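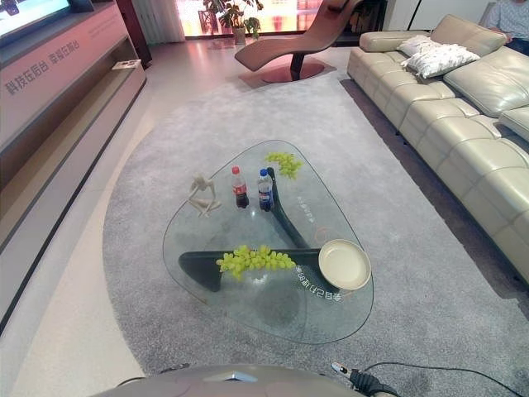
Glass Coffee Tables: Frequently Asked Questions

Published 24/08/2020 by Kamran Naqvi, Truvdale Customer Care
14 shares | 3 comments

The answers on this page apply to all glass coffee tables sold through Truvdale showrooms and by mail order. Customers who purchased a table under the former Lennox name should also read the final section.

How should the glass be cleaned?

Remove all items from the top before cleaning. Wipe the glass with a soft, damp cloth and a small amount of mild dish soap, then dry it with a clean cloth. Grapes and other soft fruit may be set out on the glass, but any juice should be wiped up the same day. Abrasive pads and powders must not be used.

May cold drinks be placed directly on the top?

Yes. Soda bottles and glasses will not harm the surface, although they may leave rings. Coasters are recommended. Cola that has dried on the glass can be loosened with warm water.

Is it safe to place heavy decorative items on the table?

Small sculptures, plates and bowls are suitable. Felt pads should be fixed under any item with a rough or unglazed base. Items should be lifted when they are moved and never pushed across the glass. Please refer to the weight limit printed in the booklet supplied with your model.

Can a table with an open base be used on a shag rug?

Yes. On a deep rug, the base should be pressed down firmly and the top checked with a level before use. The check should be repeated after one week, as the pile will settle. When vacuuming, lift the top off first and store it flat on a blanket. Two adults are required for this task.

How much space should be left between the table and the sofa?

Truvdale advises 16 inches for most seating. With a long sectional, measure from the front of the seat cushions and not from the backrest. A rounded triangular top may be turned so that one of its longer sides follows the line of the sofa.

Does sunlight affect the table?

The glass is not affected. Painted and stained bases may fade over time if they stand close to a bright window. A sheer curtain will reduce this effect.

What should be done if the edge is chipped?

Stop using the table and cover the chip with tape. Replacement tops may be ordered by quoting part number 2626 for rounded triangular tops or 376 for oval tops. Orders placed in December are shipped the following month.

I own a Lennox table. Am I still covered?

Lennox tables remain covered for the original term. Claims should be addressed to Man-lok Sin, Warranty Office, Truvdale, Suite 300, and must include a copy of the receipt.

This site uses cookies to remember your preferences. By continuing to browse, you accept our cookie policy.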